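Vurkisix is a shared workshop in Lillavach. We are building a robot arm for kitchen work and we look for two people to join the build from May. The work is practical - wiring, gripper parts, and many evenings of testing at the counter.

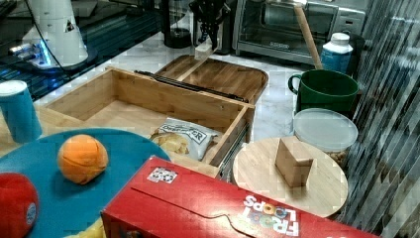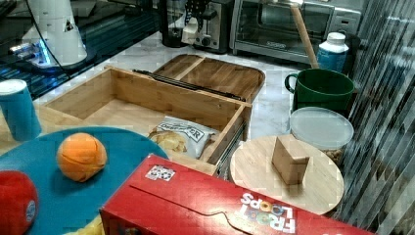
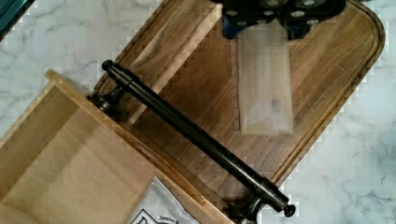 The kitchen counter setup, with the drawer box used in our tests.

You should be comfortable with a soldering iron and simple Python. A degree is not needed. We pay 281 dollars per month toward your travel and materials. Please write a few lines to the Masilela desk, box 1141, and tell us what you have built before.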